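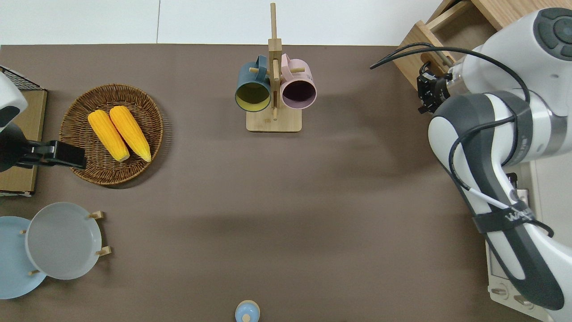 Sweetcorn in the wicker, mugs on the tree, middle of the table left alone.

Kitchens > Storage > Interviews

We use cookies to remember your settings and to see which pages are read. Accept | Manage

The edge of the table: Ailbhe Fitzgerald on keeping things out

By Meron Wako

Print this page | E-mail to a friend

Ailbhe Fitzgerald charges £285 to come and look at your kitchen. For that you get 4 hours, a cup of tea you have to make yourself, and a typed sheet telling you which of your belongings should live on the surface and which should go away. She trades as Kotau and has been doing it for five years. I went to see her on a Tuesday morning, expecting to be sold some baskets.

"I don't sell baskets," she says, before I have my coat off. "I've got no shop. If you own a washing-up bowl and you want to keep your onions in it, keep them in it."

Her idea is easy enough to state. Things you use every day stay out, but they stay at the edges, and the middle of the surface belongs to whatever job you are doing. She calls it "working from the rim". I tell her it sounds like what my grandmother did without a typed sheet.

"Your grandmother probably did do it. Did she pass it on to you?"

She didn't, as it happens. My own worktop that morning had a bicycle pump on it.

What bothers me about this sort of advice is that the sample kitchens always look as though somebody has removed the people. Two cobs of sweetcorn lying side by side in round wicker make a nice enough sight. So do a teal mug and a pink one hanging either side of a post. I have nine mugs, most of them from employers, and I put it to Fitzgerald that a tree with two on it tells me very little.

"It tells you which two you use. Where are the other seven?"

In the cupboard.

"And do you ever get them out?"

When people come round.

"Then they're in the right place. I wouldn't hang them up for the sake of filling the pegs. People buy a mug tree and feel they owe it a full set, and then it's top heavy and they can't get at the one at the back."

I had been ready for a speech about getting rid of them. She does do some of that, she admits, but less than she used to. A client, Uyên Khương, once gave away a fish kettle on her advice and had to buy another in January. "She still brings it up. She's entitled to."

We move on to food left out in the open, where I am on firmer ground. Sweetcorn is at its best soon after picking, and every day on the table costs it some sweetness. Surely the fridge is the place for it?

"If you're keeping it, yes, fridge. If it's tonight's supper, I like it where I can see it." She shrugs. "I've thrown away a lot of vegetables in my life and nearly all of them were in the bottom drawer of a fridge. A basket has a limit. You look at it and you know what you've got."

That seems fair, though it is also an argument for a smaller fridge drawer. She laughs at this but doesn't answer it.
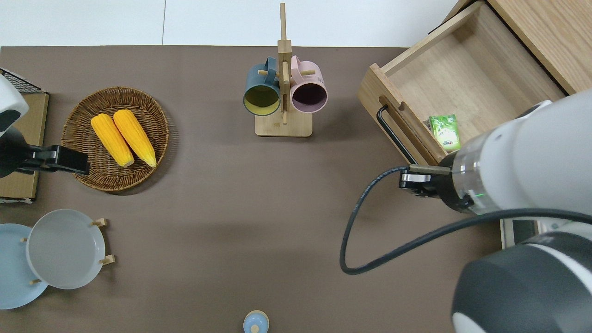
Is it better to keep everyday things in a drawer or out on the surface?

It depends on how often you reach for them. Fitzgerald's rule is that anything used at least once a day can stay out if there is room at the edge, and anything used less goes in a drawer or cupboard. Small loose items such as peelers and tin openers go in a drawer however often they are used.

Drawers take up a good part of our conversation. Fitzgerald likes a wooden one with a proper bar handle that you can hook with two fingers when the rest of your hand is covered in flour. She does not like dividers, and here she gets quite heated.

"They sell you a divider with a slot for every single thing, and the first time you buy a longer spoon it's finished. I tell people to use it undivided for a fortnight and see where things settle."

Where mine settle is at the back, in a heap, with the drawer jammed shut on a potato masher. I say so. She suggests that the masher wants to be somewhere else. I ask where. She thinks for longer than I expected.

"A hook. I'd have to see it, really."

For £285, presumably. "Well, yes," she says, without any sign of embarrassment.

The trade has its disagreements. Eetu Sjöberg, whose firm Vilix fits small kitchens, thinks surfaces should be bare at the end of every day, and has told Fitzgerald as much. When I rang him he was polite about her and impolite about mug trees. "It is a thing to dust," he said. "A shelf is also a thing to dust, but it was there already."

Fitzgerald has heard this one. "Eetu's kitchens look lovely. Then people live in them and the kettle comes back out."

I think she is right about the kettle. I am less sure about plates. She would have a couple of them stood upright in a rack at the corner, ready to be grabbed, and says it saves opening a cupboard twice a day. It has never struck me as a hardship to open a cupboard. I timed it when I got home and it took two seconds.

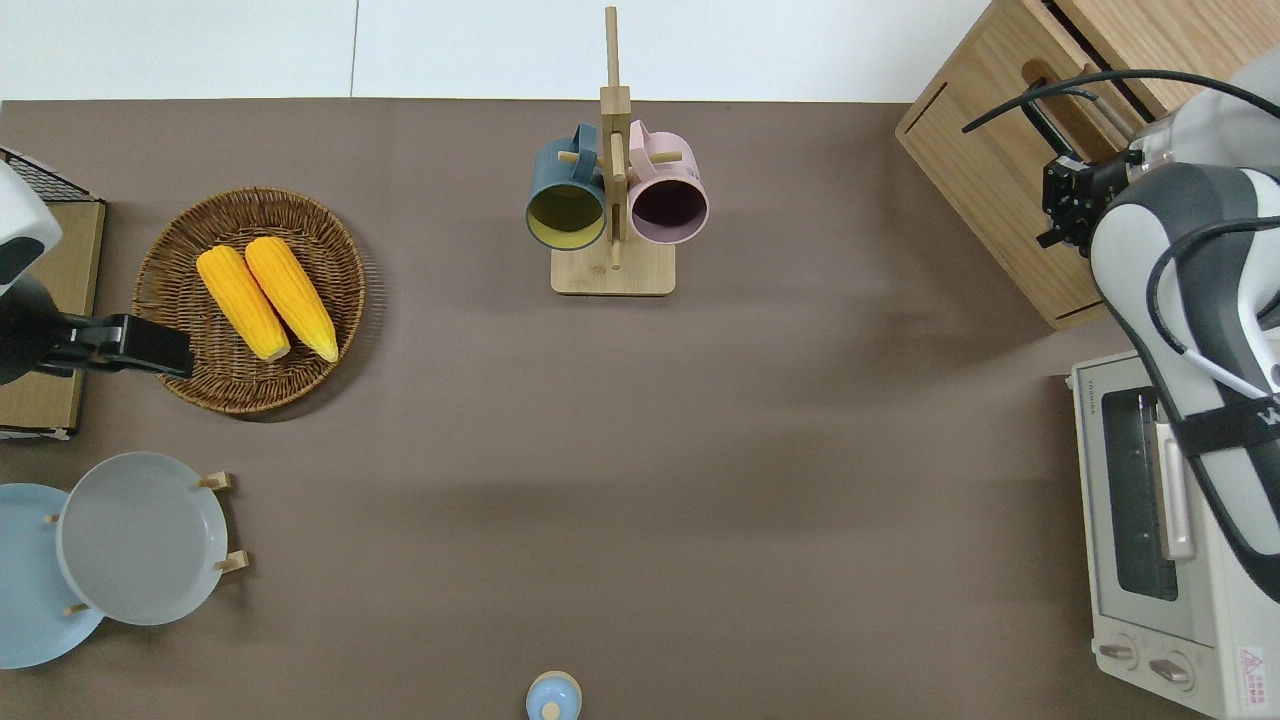

Blue and grey plates upright in a wooden rack, front left.

"It's not about the seconds," she says, when I ring her with this finding. "If the rack's there, you'll put the plate back in it. If it's the cupboard, you'll leave it by the sink and tell yourself you'll do it later. Do you leave plates by the sink?"

I asked whether she ever has plates by her own sink.

"There are four there now."

I have moved the bicycle pump. The masher is on a hook inside the cupboard door, where it bangs every time the door is shut, and I haven't bought a mug tree. Fitzgerald says to give it a fortnight before I complain about the noise.

Get our kitchen newsletter once a month. Enter your e-mail address to sign up. You can unsubscribe at any time.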